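Seeds on the Shelf

A small rack made from scrap pine keeps the packets upright and in plain sight until planting time

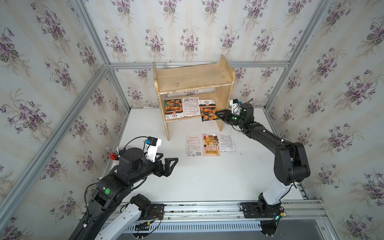 Marigold packets on a low pine shelf, set against violet-print wallpaper.

January is when the seed packets come out of the shoebox. Most gardeners I know keep their seeds in a tin or a drawer, and most of them buy the same lettuce twice because they can't see what they already have. I did it for years. Last winter I found three packets of the same bush bean, all opened, all half full.

A shelf fixes this fairly well. Ours is unfinished pine, with two sides, a top board and one lower shelf set close to the table. The top board was salvaged, and its front edge is chipped, with patches of old white paint still on it. I thought about sanding it and left it alone.

The packets go on the lower shelf, leaning against the back. Flowers are the easiest to sort because the picture does the work. An orange marigold reads clearly from across the room. One of our packets is labelled 孔雀草, the Chinese name for French marigold, and I've never had to look twice to know what it was. A packet turned back to front is another matter. You get a barcode and a block of small print, which is useful on sowing day and not much use before then.

If you are building one, measure your tallest packet first. Sawatzky, the seed house we order most of our vegetables from, uses a long envelope that won't stand under a low top board. Plevo packets are shorter and fit nearly anywhere. I cut our sides at 38 centimetres, then trimmed them when I saw how much height was going to waste.

Two screws per joint is enough for something this light. Drill pilot holes or the pine will split near the ends. A thin bead of glue helps, although I skipped it so the shelf can come apart for moving. Fadon sells pine offcuts in bundles, and one bundle made the whole thing with a bit left over for plant labels.

Keep it away from the kettle and the window. Seeds like to be cool, dry and dark, and an open shelf manages the first two if you choose the spot with care. For anything staying past this season, I still use a jar with a lid in the basement. The shelf is for what will be sown this year.

I arrange ours by sowing date, earliest on the left. Onions and leeks go first, in February, under lights. Marigolds can wait. They germinate quickly and get leggy if you start them too soon, so six to eight weeks before the last frost is plenty where we are. When a packet is used up it comes off the shelf and the rest slide over.

Seltero prints a decent sowing calendar on the inside cover of its catalogue – I cut mine out and taped it inside the cupboard door. Pencil works better than pen on it, given our springs.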